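Jondard grey storage bin, large size
Review by Eduardo Pinheiro
Rating: 4 out of 5

I bought two of these bins in June, after the old ones from Mendes became so thin at the corners that I could press them in with my thumb. I wanted something plain, rectangular and easy to wash. The shop in Vultdale had only the grey, so grey it is. I paid for them myself and I write this because the reviews I found before buying were all very short.

First the shape. The walls are sloping, wider at the top than at the bottom. For taking things out this is very pleasant, because the hand comes in at an angle and does not scrape against the side. Small parts also slide down to the floor and do not stay standing against the wall. The bad side is that you lose space. If you measure the top and think your boxes will fit at the bottom, you will be disappointed, as I was. Please measure the floor.

The floor is the part where I take away one star. It marks very easily. After 8 weeks mine was full of scuffs and small speckles, and washing with warm water and dish soap removed only the dust. A paste of baking soda made it a little better in one corner and duller in another, so I stopped. It does not change how the bin works, but if you want to use it in a living room you should know it. In a workshop it is not important.

The strength is good. My colleague Oana Bucur filled hers with pipe fittings up to the top and carried it down the stairs, and the walls bent a little but came back. I would not do this every day. The rim is comfortable to hold with gloves. Without gloves there is a thin line left from the moulding, on one side only, and I took it off with sandpaper in two minutes.

One thing I miss is a place for a label. Stickers hold badly on the sloping side, and the one I wrote in June is already lifting at the end. Teresa Magalhães uses a paint marker for hers and it stays, but then of course you cannot change your mind.

Compared with the Hustusar bin, which I also tried, the Jondard is heavier and the corners feel more solid. The Hustusar has straighter walls and holds more. For loose parts that you pick often I prefer the Jondard, and for storage on a shelf I would take the other. Article number for the large one is 3362, and the lid is sold separately.
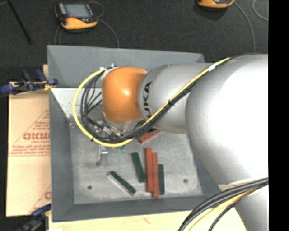

The scuffed and speckled floor of the bin, with the sloping walls.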